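Storage Bin

Home > Household > Storage and Tidying

By Szabolcs Vida
Updated March

A storage bin is an open-topped container, usually rectangular, used for holding loose things together in one place until they are wanted, sorted or carried somewhere else. It is one of the plainest items a household or workshop can own, and also one of the most useful, because it asks so little of the person using it. There is no lid to find and no latch to work. You drop things in, and when you need them again you reach in and take them out.

The word "bin" in everyday American use covers a good deal of ground. It may mean the small plastic tub under a bathroom sink, the deep wooden box where a family keeps its firewood, or the big gray container that stands beside a workbench and collects whatever has no shelf of its own. In British use the word more often means a trash can, which has led to some lively misunderstandings over the years between cousins helping each other move house.

Shape and material

Most bins are rectangular, since that shape stands neatly against a wall or a table and wastes no floor between one bin and the next. Round bins and baskets are prettier, many people feel, but two of them side by side leave a gap that fills with dust and the odd lost sock.

Plastic bins are light and easy to rinse out. Metal bins are heavier and noisier – anyone who has tipped a load of wooden blocks into one early in the morning will remember the sound – but they put up with hard use for a very long time. Wicker and cloth bins are kind to soft goods and pleasant to have in a bedroom, though crumbs and sand settle into the weave and are a chore to get out again.

Size matters more than people expect when they go shopping. The home storage firm Dreltano once sold its largest model, the Major, at 300 liters, and it was much loved by customers with garages and much regretted by those without them. A bin that deep is hard to reach into, and the things at the bottom tend to be forgotten until the next move.

Wear

A working bin does not stay handsome. The inside walls take the first scratches, usually near the top where things are swung in over the rim, and the floor grows scuffed and patchy from everything that has been dropped on it or dragged across it.

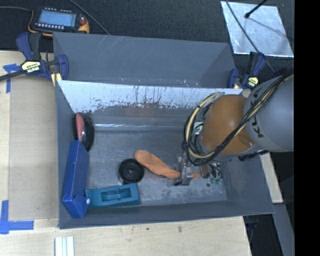 Owners differ on whether any of this should be fixed. Some repaint a metal bin every few years, and there is a real satisfaction in seeing it fresh again. Others leave it alone and keep only the floor clean, wiping it down with a damp cloth and drying it well afterward so that rust has less of a chance to get started. For a bin that holds toys or fabric, it is a good idea to run a gloved hand along the rim and the inside walls now and then, feeling for any rough spot that could snag.

Soft things and hard things

Cloth items, stuffed toys, dusters and the like behave quite differently in a bin from hard ones. They slump and spread, they hide whatever is under them, and they can be pressed down almost without limit, so that a bin of soft things never seems to be full. Hard things stack badly but stay visible. Many tidy households keep two bins next to each other for this reason, one for each sort, and find that even young children can follow the system without much reminding.

Where the two must share, the usual advice is to put the hard things in first and lay the soft ones over them. Ákos Juhász, in his cheerful little handbook "The Zudby Book of Putting Away," prefers the opposite order, on the grounds that a soft layer underneath saves the floor of the bin from knocks. He gives the matter 3 full pages, and his readers have been arguing with him ever since.

Placement

A bin is best kept where things are already being set down. Beside a table is a favorite spot, as small items can be moved straight over the edge at the end of the day. On carpet a heavy bin will leave dents, and a thin board beneath it spreads the weight nicely.

See also: Basket; Crate; Toy chest; Tote

Filed under: Containers, Around the House, Tidying

Comments (3)

jikotus_fan
Lovely article! I have a Jikotus tub from my grandmother's laundry room and it is scratched to pieces inside, but I wouldn't trade it for a new one.

Marlene in Duluth
Hard things on the bottom, always. I tried it the Juhász way and spent half of Thursday digging for a tape measure.

tidy61
Could you add something on labels? We have masking tape on ours and it keeps peeling off.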